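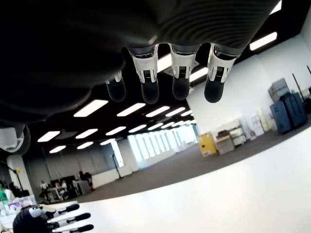 3.2 Room, table and tableware

All table-clearing sessions were held in the larger of the two ground-floor rooms at the Gramthorpe site. The ceiling of this room is black and carries rows of long rectangular light panels, and the table used throughout the study has a broad white top. The two together give strong local contrast overhead and very little on the table itself. A pale item placed on a pale top is harder to pick out than the same item on a darker one, and the rim of a shallow dish can be lost altogether when light falls on it from directly above.

The light panels were left on at the same setting in every session and no lamps were added at table height. Window blinds were considered in the Tratora pilot — where daylight had proved a nuisance in the afternoon — but were not used at Gramthorpe, where sessions were held in daylight.

The tableware set consisted of 14 pieces, all bought new and washed once before use. Plastic was preferred to china for the larger round pieces, so that a drop would not end the session. The full set weighed 2000 g when stacked. Pieces were chosen to differ in depth and in the shape of the rim, these being the two properties which had accounted for most of the disagreement between coders in the pilot. Colour was treated as a secondary matter. Light blue was kept in the set as a middle case, distinct from the white top but close enough to it in brightness for the edge to be softened under the panels. 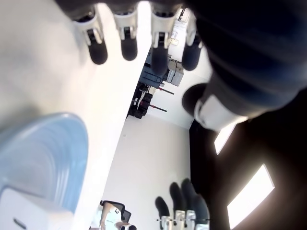

Coders were asked to record each round piece as a bowl, a plate or a lid, and to enter "round, shallow" if its depth could not be judged from the view available. This last entry was used more often than had been expected. It was kept as a category in its own right and was not merged with plates, as had been done in the earlier Le Goff coding scheme. Where a piece carried ridges near the rim, these were noted separately, as they give some indication of curvature even when the far side of the piece is out of view.

Other equipment and shelving in the room stayed where they were normally kept. No attempt was made to provide a plain backdrop. The Bravov guidelines recommend a screened table for work of this kind, but a screened table is seldom found in places where people eat and clear up, and the background was therefore treated as part of the setting. 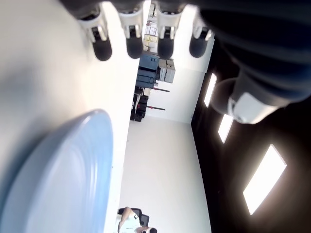 The starting layout was set out from a printed plan, with the deeper pieces towards the middle of the table and the shallow ones nearer the edge. Pieces were cleared in any order. A piece was counted as cleared once it had been lifted from the top and put down in the stacking area; pieces that were only pushed along the surface were recorded as moved. The plan was changed between sessions, and the layouts used are listed with the coding sheet in the appendix.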